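Laying out a round table for cables, a drink and a bowl

Applies to any round top without a cable port. The Traltgate and Wullska tables are both of this type. Allow 5 minutes for the first layout.

Step 1. Clear and wipe
Remove everything, including plugs and adapters. Wipe with a damp cloth, then dry the rim separately.

Step 2. Place the hub
Set the USB hub to one side, far enough in that the leads do not pull it toward the rim. Connect the shortest lead first. Check that the indicator lights come on before connecting the rest.
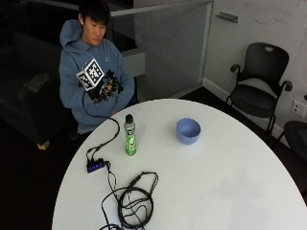 Halina Ostrowski objects to putting the hub on the top at all and would fix it to the underside with two screws, leaving only the lead in use above.

Under-mounting works on a solid top. On a hollow one, such as the Żak, the screws loosen. Keep the hub on the surface there.

Step 3. Coil the slack
Coil in the direction the cable already wants to bend. Do not wind it around the hand and elbow. Loops of 13 cm suit most thin leads. Leave the connector on the outside of the coil.

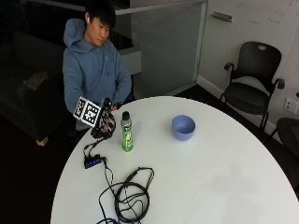 Bottle upright, bowl to its right, slack cable in loops.

Step 4. Place the bottle and bowl
Close the cap fully, even between sips. Stand the bottle where a forearm will not sweep it, with no lead passing behind it. The bowl holds small dry items: clips, ties, wrapped candy.

Step 5. Check for rolling
Lay the closed bottle on its side and let go. If it moves, turn it 90 degrees and repeat. Movement in both directions means the top is out of level – adjust the feet and start again.

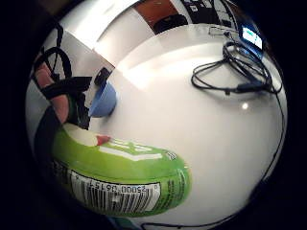 Green bottle on its side, small light-blue bowl nearby.

A bottle with a ribbed or flattened wall may stay put on a sloping top, so use a smooth one for this check. 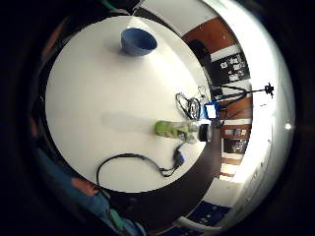 Once the top is level, stand the bottle up again and run a finger along each lead from end to end. Any lead that crosses another more than once should be unplugged and relaid. Repeat after moving the table.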